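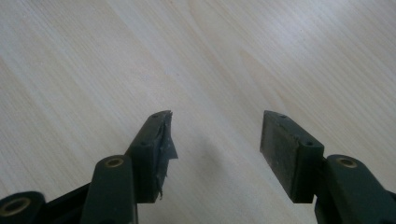

Changes to bulky waste collections from October

The way large household items are collected in Grerenmont and Pemine is changing. From October you will need to book a slot before putting anything out. The old arrangement, where items could be left at the kerb on the first Friday of the month, comes to an end with the September round.

The town council agreed the change in the spring after two years of rising costs. Last year the crew made 138 extra trips to clear things left out on the wrong day or in the wrong place. Most of these were mattresses and broken wardrobes, and a good number had been standing in the rain long enough that they could no longer be reused.

Bookings can be made by phone or at the front desk of the Hopkin Street office, which is open from 9.30am until 4pm on weekdays and closed for lunch between 1pm and 1.45pm. An online form is being tested and should follow before Christmas. When you book you will be asked what the items are, how many there are and whether they can be reached without going through the house. Crews are not insured to come indoors, and they will not climb steps with anything that takes more than two people to lift.

Each household can book two collections a year without charge, with up to four items each time. After that there is a fee, which will be printed in the next issue. Residents on the assisted bin list keep their present arrangement and need do nothing.

What will be taken: beds, mattresses, sofas, armchairs, tables, wardrobes, carpets (rolled and tied), cookers, washing machines and fridges. Doors and shelving will be taken if the nails and screws are out. Glass panels need to be taped and leaned flat against a wall.

What will not be taken: rubble, soil, plasterboard, paint, car parts, gas bottles and anything from a business. Fitted kitchens count as building waste and should go to the Brosex Road site. The site has space for vans on weekday mornings but you will need a permit, and the height barrier stays down at weekends.

Furniture in fair condition will go to the reuse store behind the Pemine depot. The store sold 81 pieces in its first season, mainly chests of drawers and dining chairs, and has room for more. Sofas and armchairs must still have the fire safety label sewn in. If it has been cut off, the item cannot be sold and will be sent for disposal whatever state it is in. Please mention the label when you book so that the piece goes on the right lorry.

People living in the flats at Hopkin Court share one collection point beside the bin store. Items should be marked with the booking number, and paper labels for this are kept at the front desk. Anything without a number will be left where it is and reported to the managing agent.

A leaflet with the phone number and a list of accepted items will go to every address during September. We have had 500 extra copies printed for shops, the library and both surgeries. If yours has not come by the end of the month, ring the office and one will be posted to you.

The allotment skip is not affected by any of this and will be in its usual place by the lower gate.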